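The folding board and the man who mends them

Korkberg, 2019-06-25

The workshop is two rooms behind a bicycle shop, and the man who rents it has repaired wooden chess sets there for 16 years. He asked for his name to be left out, as he already has more work than he wants.

Most of what comes through the door is folding boards. "People think the pieces wear out first," he says. "They don't. It's the join in the middle. Somebody opens it too far, or leans on it, and then one half sits a bit higher than the other."

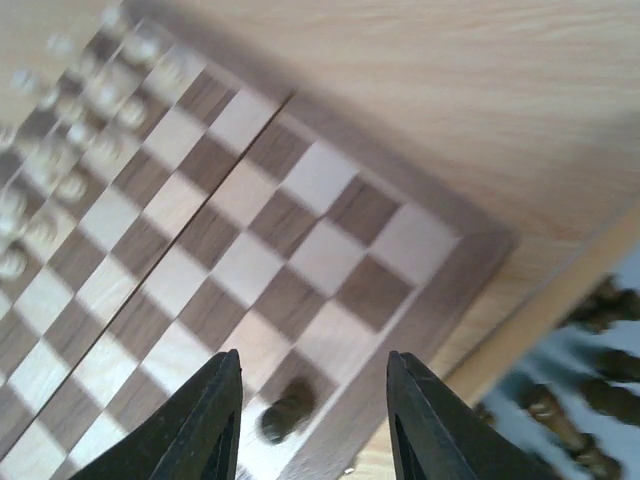 He tests a board by running a thumbnail across the seam. If the nail catches, the hinges come off and the edges are looked at again. He doesn't like to sand the squares themselves. "You take the colour off the dark ones and you never quite get it back. I'd sooner leave a scratch."

He learned the work at Magnusson, a furniture firm where he spent his first years on table leaves and cabinet doors. Chess came later, when a club in Semura asked whether he could do anything with a cupboard of old boards. He mended 39 of them over one winter and charged for the glue and the screws.

The pieces take more patience. He keeps spare pawns in tobacco tins, sorted by height, and will turn a new one if nothing fits. Knights he sends away. "I can't carve a horse. I've tried, and it looked like a dog."

His advice on looking after a set is short. Keep it off the windowsill, don't use furniture spray, and pick the pieces up by the body.
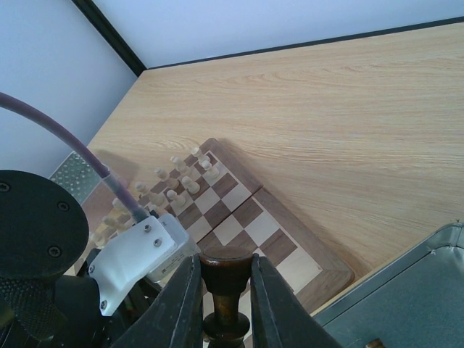

"The narrow part is where they break," he says. "You drop one on a stone floor and it goes there every time. Glue will hold it, but you'll see the line."

He is less bothered by worn varnish, and tries to talk customers out of having it redone. A set that has been handled a lot is nicer to play with, in his view, and a new coat makes the pieces slippery for months.

A repair to the hinges takes up to 100 minutes, not counting drying. In July he closes the workshop and goes to the open tournament at Minanetti, where he plays on the lower boards and usually loses. He takes his own set along for the evenings. The hinge on it squeaks, and he hasn't got round to fixing it.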